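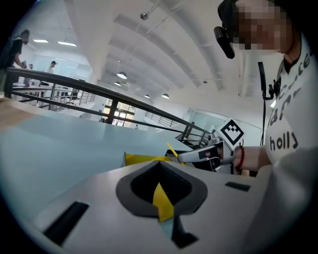 Can you start sourdough rye in a cold kitchen? Sure you can, it just takes a few extra days and a warmer corner.

Threads > Baking > Cold kitchen rye

Tadoren Bakes, November

1/ My kitchen sits in the low sixties all winter and I love this bread anyway! Whole rye is so lively – it wakes up when white flour just sulks.

2/ I keep the jar on top of the fridge and feed it at 9 p.m. Equal weights flour and water, stirred thick like mortar.

3/ My Emden loaf: 700 grams of rye, 15 grams of salt, a big spoon of dark molasses. No kneading at all, which still thrills me.

4/ Wet hands, smooth the top, dust it with flour. When the flour cracks like a dry lake bed, into the oven it goes.

5/ Please wait a full day to slice it! I caved on my first one and got gum all over the knife.

6/ Next up is the Ruddock seed loaf, with sunflower and caraway – tell me if you toast your seeds first.

Contact | © Tadoren Bakes | Back to top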